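Brumine: a word list of things around the house

Hi, I'm Iveta Hudec, and this is my little collection of household words from Cundholm, where I grew up and where every family seems to have its own name for the couch. 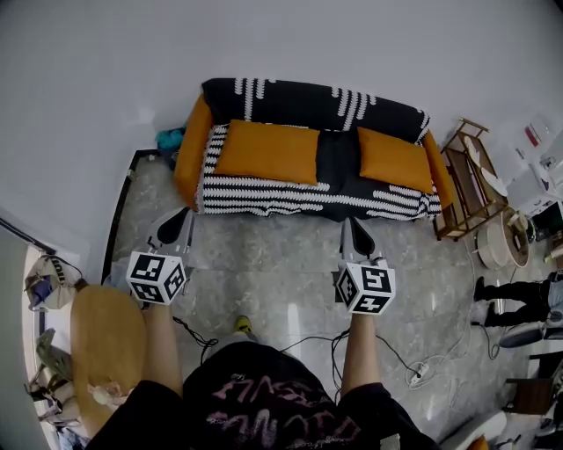 What you get

One file, words.csv, with 311 rows. Each row has the local word, the plain English meaning, the room it belongs to and a note if I had one. I started out with 400 entries but threw away the repeats (so many words for a doormat!) and a few that were just my grandmother being rude about the neighbors.

Where the words come from

Mostly kitchen-table talk -- I asked people what they call a thing and wrote down what they said. The Michalík family gave me nearly all the sofa and armchair words, and they still argue over which ones are right. I left both sides in.

Spelling

There isn't an official one, so I went by ear. If two spellings sounded fine to me, the second one is in the "also" column. Accents are saved as UTF-8. If they show up as junk in your spreadsheet, pick UTF-8 when you import and try again.

Known problems

The bathroom is thin, the attic is worse. Rows marked "?" come from a single speaker. In version 2 I renamed "place" to "room", so old scripts will need a small fix -- sorry about that!

Using it

Take it, change it, print it on a tea towel. A mention of Brumine would be lovely. New words are welcome any time, just tell me which room they go in.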